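Zoketti ZT-2 Sorting Cell
Bench-top pick and place, single arm, two-finger gripper

The ZT-2 is a sorting cell for small packaged goods: cans, cartons, short bottles. It ships with the arm, the gripper, a controller and a mounting plate for your own table. Baskets and table are not included. Justik stocks the cell and all wear parts listed on this page.

Setting up

Bolt the plate down before you connect the arm. The table must not rock. Check this with the arm powered off by pushing on each corner in turn.

Place the baskets within 171 to 190 mm of each other, center to center at the rims, and teach the drop point for each one separately. Baskets of different heights are fine, but the travel height has to be set for the tallest. Set it with a can already in the gripper – the bottom of the can is what catches the rim, and an empty gripper will clear a basket that a loaded one hits.

Run the first cycles at 41 percent speed. Raise the speed after the drop points have been saved. 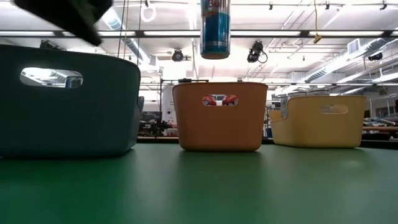 Can held above the table, with teal, orange and yellow baskets in a row.

Care of the finger pads

Wipe the pads with a damp cloth at the end of each shift. Do not use solvent. Pads last around 2,000 picks on bare metal cans and longer on cardboard. Replace both at once, even if only one looks worn, then repeat the grip zero from the controller menu.

If cans slip or turn in the grip, clean the pads first, then check the air line at the wrist fitting. A Hayashi push-in fitting is used on all units built since July. Older units have a threaded fitting and need the adapter from the Prultilard service kit.

Service

Pad swaps and fitting changes can be done on site. Wrist bearing work is done at our shop – please remove the gripper before packing the arm, and send the controller with it. Questions about either job go to Willy Dewulf at the Justik service desk.

Page updated 7th April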